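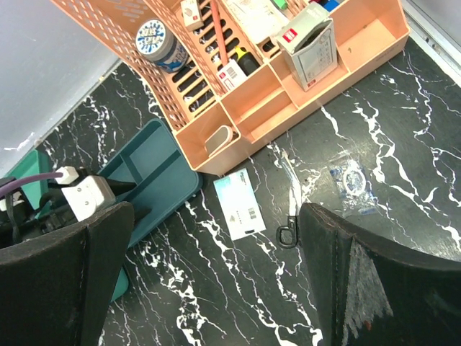

2/28/23

Print this page | E-mail this page

A lifeboat helmsman who has spent 17 years with the Jedow crew says January was the busiest month he can remember.

The crew launched 3 times in one night, the last time to a fishing boat taking on water off Trikow Point. "We got a line on her at the second go," he said. "The skipper was very cold and didn't say much."

He works days at the Vindivard boatyard and keeps his pager on the bench. "My boss is good about it. I just go."
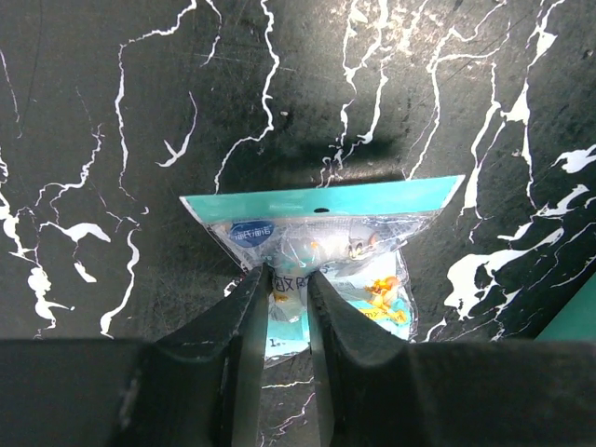 New pump needed

The station's salvage pump dates from before he joined. A replacement costs £2,675, and a collection at the Hao café has raised £683 so far. "It still starts, but I wouldn't want to rely on it in a big sea," he said.

He plans to stay on the crew until he reaches the age limit. Training is on the slipway at 7pm and new faces are welcome.

Contact us | Copyright Jedow News | Back to top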